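Stodberg Makers and Menders, end-of-year meeting, December 19, 2025

Hi all, it's me with the minutes again (my handwriting, my rules!). Szabolcs Antal had the chair and we started late, as the cookies hadn't come out of the oven yet. August minutes approved with one spelling fix. Sorry, Slavica.

First up, money. We have $1,472 in the account, which is better than I feared after the roof bill. Szabolcs wants to keep most of it back for heating and I'm with him on that.

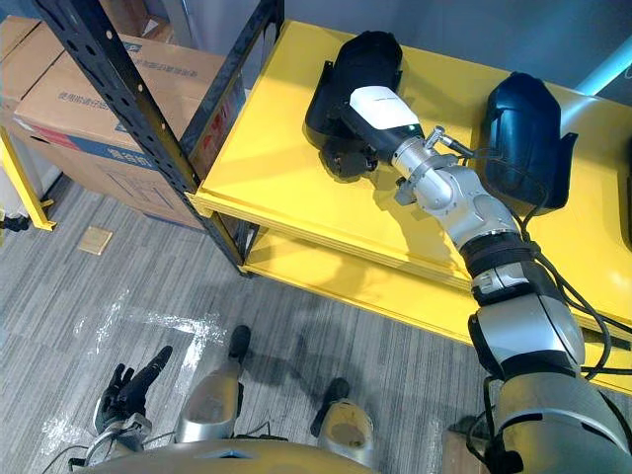
Storage took forever, as usual! Five members still have boxes in the hallway and the fire door has to be clear. We talked about new shelves, and I said I'd love a color you can't miss, that bright yellow for instance, so people would really put things back on them. Zeng will price some paint.

Next, the kids' science day. Slavica Vlachou has a yes from Rudar school and nearly 7 families signed up already.
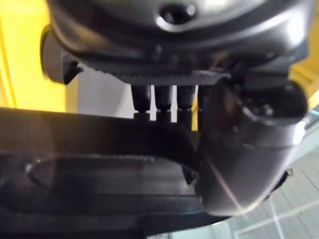

We want pond water, leaves and onion skin, and Slavica is begging for better slides. I asked if we could do a short bit on the microscope itself too, how you turn the nosepiece by that ridged ring and leave the lenses alone, and she said fine, if I keep it to two minutes. (Rude, but fair.)

Skatance, the winter skating party, is on again. Zeng has the rink, we still need hot chocolate people.
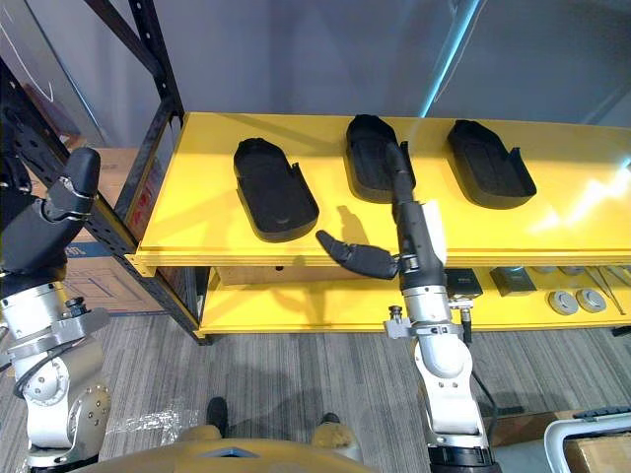 Minutes taken by Slavica's sister, your secretary

Szabolcs asked if we could skip the raffle this time. Voted down, loudly. Anyone with prizes, bring them to me before the party, and please, no more candles.
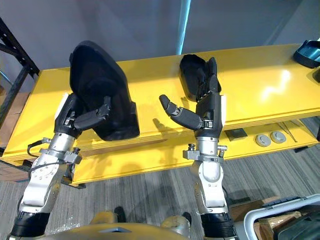 Long yellow table, two arms at work

Any other business: the back door key is missing again. Check your coat pockets!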